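4.2 Running the Clutter Placement Test in Simulation

Use this section to repeat the placement results reported for the Tomis planner in the Skollside kitchen. Complete the set-up in Section 4.1 first.

1. Open the Trundum launcher and select the Skollside kitchen.

2. Set the scene seed to 1308. The seed fixes the starting pose of every object on the counter.

3. Confirm that the arm is mounted on its pedestal and that its base does not overlap the counter.

4. Let the physics settle for 2 seconds before the planner starts. Objects may shift slightly during this time.

5. Run the baseline planner for 22 episodes, then load the Tomis planner and repeat.

6. Export both logs to the same folder. The comparison script reads them as a pair.

Note: The published result used randomized object poses with fixed lighting. Changing the wall or counter material alters the camera input, and scores from such runs should be reported separately.

Note: Dark objects against the dark wall give weak depth edges. Leave the edge filter at its default value of 23.

CAUTION: Do not edit object poses by hand after step 4 — the log will still record the original seed, and the run cannot be repeated.

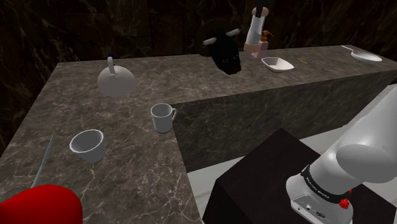 Figure 4-2. Skollside kitchen with the arm on its pedestal and objects on the counter.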